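June 1, 2020

Glue tests, round 2. Still on the bookbinding paste problem — spines cracking on the Plurkska reprints. Batch from February is the worst, pages drop out if you open it flat.

Mixed wheat paste with PVA, 3 jars. Jar A straight paste, jar B half and half, jar C mostly PVA. Cooked the paste too long again, lumpy, had to push it thru the sieve. Malsha says soak the flour overnight first. Will try.

Glued up 2 dummies from each jar, 122 pages, the McKinnon stock. Left under the press plates. Grain runs the wrong way on half the sheets, somebody cut the ream sideways. Used them anyway.
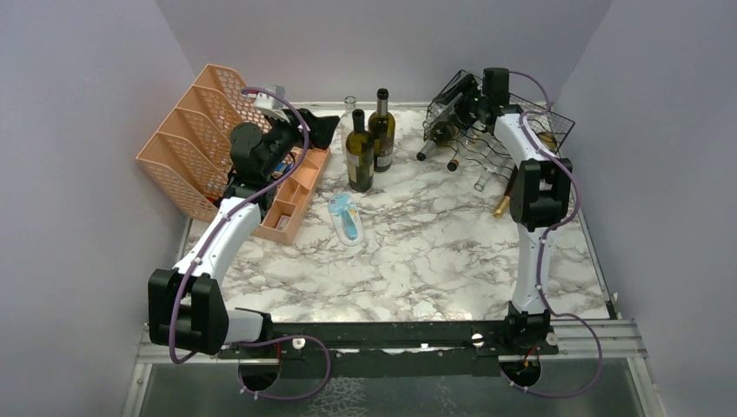
Opened and closed the first jar A dummy by hand, 300 times is the target. Gave up early, spine gone at the third signature. Jar B much better, bit of a ridge where the mull wrinkled. Jar C holds but feels like a paperback, doesnt want to lie flat. Poppy hates it.

Mull is almost out. The Nullen cloth is too open a weave, paste comes right thru and sticks to the board. Ask Lucian if he has any of the old roll left.

Also — brushes. Please wash them in warm water the same day. Threw out the wide one.
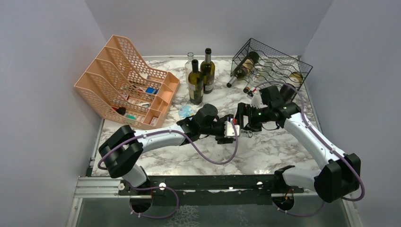
Anoma read the above and thinks the paste is fine, it's the rounding. Says the backs were hammered before the first coat had set, so the fold was already torn when the cloth went on. Wants a jar A pair redone with a longer wait before anyone touches a hammer.

OK. Redo A and B, skip C for now. Flour is soaking. Need to re-cut paper with the grain going head to tail, marked in pencil on the top sheet.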